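January, bench notes, dye and finish

Started at 8:40 with the second Trelovo batch. It's the same cotton jersey as before Christmas, but the mill changed the softener and the cloth takes up water slower. Gave it a longer wetting out, 40 minutes, before it went into the dye bath. Salt went in over three additions. pH before the soda ash was where it should be.

Olive is still the problem shade. The yellow strikes first and the blue lags, so any short cut on time leaves the cloth too brown. I held the bath at temperature for the full run this time and took a swatch at the end. Next to the Gethin standard it looks close under the daylight lamp and a touch red under the shop tubes. I would pass it for body fabric but not for panels that get sewn to older stock.
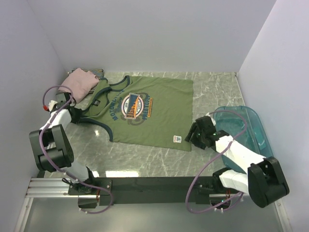 Wash-off took four rinses before the water ran clear. The Skirik soaping agent foams more than the old one and I used too much in the first hot rinse. Cut it by a third next time.

Shrinkage after one wash and a flat dry: 12 mm on the marked length, almost nothing across. Want three more washes before I write that up. The rub test on the dry swatch was fine. The wet one left a faint mark on the white cloth, so it gets a fixative and a repeat.

Pliltwood wants a price for up to 2,000 pieces in this shade. Don't quote until the wet rub is sorted out.

To do: order soda ash, recalibrate the pH meter (reads high after lunch again), label the swatches from bath 23, and move the old navy lot off the bottom shelf.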